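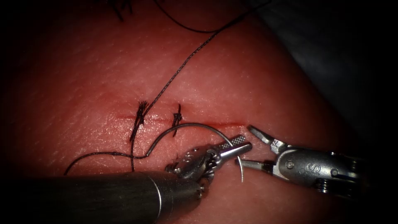

Two interrupted stitches tied and the needle coming round for another, on the suturing pad.

Suturing practice nights return to Drurkbridge

The skills room at Drurkbridge is open again for evening suturing practice, after being closed since May for new flooring and a second sink. Bookings are through the front office as before. Trainees, theatre nurses and anyone on the surgical assistant course can put their names down, and you don't need a supervisor's signature for the basic sessions.

The first block is given over to the simple interrupted stitch. People tend to want to skip ahead to running closures, and Taha El Idrissi, who is taking the block, would like them to wait. Each interrupted stitch stands on its own. If one knot fails the ones either side still hold, and if one is badly placed it can be cut out and done again without touching the rest of the line. It is slower, and it uses more thread, but it shows up every fault in your spacing and your tension.

Taha has asked us to pass on a few points before people arrive.

Enter the tissue with the needle point at a right angle to the surface and let the curve do the work. Pushing a curved needle in a straight line tears the pad, and it would do worse to a patient. Grip the needle near the middle or a little further back towards the thread. Too close to the point and you run out of needle before it comes through the other side. Too close to the swage and it will bend.

Take the same bite on both sides of the incision. Most of the puckering seen last term came from a deep bite on one side and a shallow one on the other.

Bring the edges together until they touch, then stop. A pad will put up with a knot that is hauled down hard, so it is easy to get into the habit. Skin swells after surgery and a stitch that looked neat at closing can cut in by the next morning.

Keep your thread where you can see it. Braided suture grips well and ties down nicely, but it drags on the surface and a long tail will find its way under the needle if you let it. Pull through to a short tail before you start your throws, and lay the long end off to one side.

Leave the cut ends long enough to get hold of. Braid frays when it is cut with dull scissors, so please put blunt pairs in the tray marked for sharpening and take another.

Pads and thread

We have changed supplier for the pads and are now buying from Belkadi. They are softer than the old ones and hold a stitch closer to the edge. Each one can be used on both faces. Please fill one face before turning it over, and write your initials on the back in marker if you want to keep it for your next session. Pads left without initials go back in the general bin and may be used by anybody.

The Dallora thread is for practice only. It is out of date and must not leave the room. We had 300 packets at the start of the year and there are 26 left in the drawer, so a new order has gone in. Until it arrives, please use up open lengths before starting a fresh packet. Needles go in the yellow sharps container by the door, including the ones still attached to a length of thread. Two were found on the floor in May, before the closure.

Later in the year

Silvan Hämmerli will take the second block, which covers the vertical mattress stitch and the continuous closure. He would like everyone coming to bring a pad with a finished row of interrupted stitches, evenly spaced, so he can see where each person is starting from. It does not have to be perfect.

Places are limited to eight a session. If you have booked and can't make it, ring the front office so the place can go to the next person on the list.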